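Lumovitz Emergency Grant Fund
Progress report to the Thaler Foundation, 9/7/23

The fund opened in May with the first half of your award. We received 164 applications from enrolled students and approved 50. Most requests were for rent, car repairs, or textbooks. Payments now go out through the bursar, and Tyyne Lahtinen signs off on each one.

Applications were slow to review at first. Silvan Koller rewrote the form in June, and it now fits on two pages.

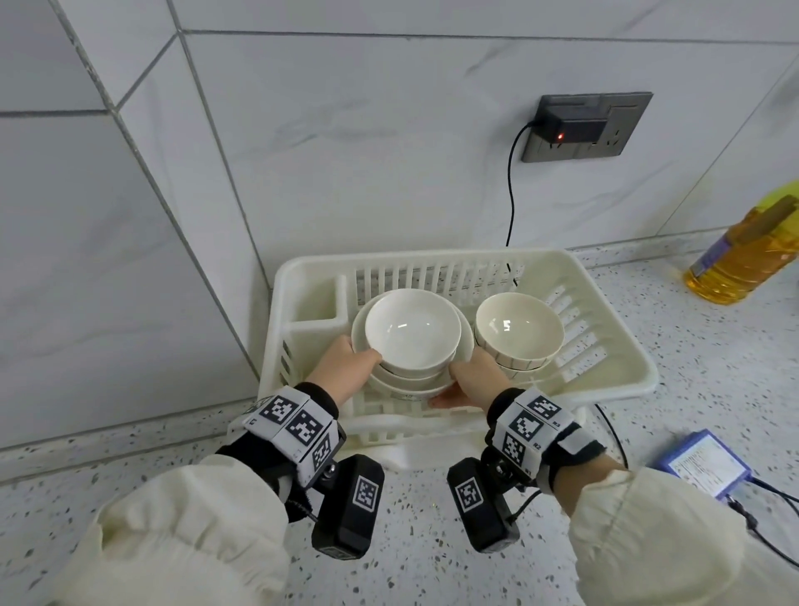

The average grant was $256. We turned down 21 applications for missing enrollment records, and those students have been invited to reapply once the records are in. The remaining files are still under review.

Two items are behind schedule. The evening advising hours at the Caneck campus have not started, and the student survey is still in draft. Chiến Thái has both and expects to send you the survey before the second payment is due.

Benedikt Aigner
Office of Student Aid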